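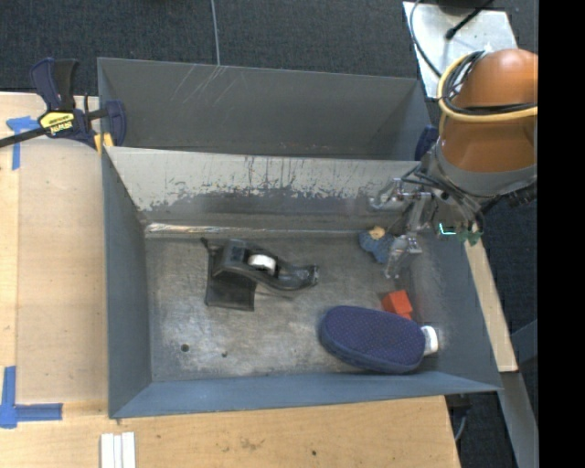

The Brorklow twin-bin kit, clamped down and working on a mixed load.

Brorklow Twin-Bin Picking Kit

Two gray metal bins, a set of printed corner guides and a small pile of software. You supply the arm, the table and the patience.

Baldur Brynjólfsdóttir built the first one in a garage, after a plastic tub lost an argument with a gripper. Steel does better. It scratches, and the paint comes off the inner wall in flakes where the fingers keep visiting, but it stays bin-shaped. If you want something that looks nice after a month, buy a vase.

What you get
2 open-top bins, sloped walls
4 corner guides
Varnau pick script on a USB stick
Printed setup sheet (one side, large type)

What you don't get
Robot arm
Clamps. Bar clamps from the hardware store are fine. Use two.
Things to pick up. Check your junk drawer. A tape dispenser is an excellent opponent, and anything soft and small will keep you humble.

Setup
Set the bins side by side on a flat wooden top and clamp them. Mark their position with tape on the table, so that when someone borrows the table you can put everything back. Someone will borrow the table. Teach the arm the four corners of each bin, slowly, then run the script at the lowest speed until you trust it.

Wear
The kit in our shared shop has done 3,000 picks and is on its 19th set of fingertips. The bins are the original ones. Trinidad Policarpio keeps offering to repaint them and keeps being talked out of it.

Known complaints
Shiny seams at the foot of the wall confuse cheap depth cameras. A strip of matte tape helps. Flat objects lying tight against a wall are still mostly a job for your own hand, with the arm switched off.

Price: $312 for the pair, or $300 if you collect from the shop and carry them yourself.
Spare corner guides: free, print your own. The file is on the stick.
Last updated 24/12/2023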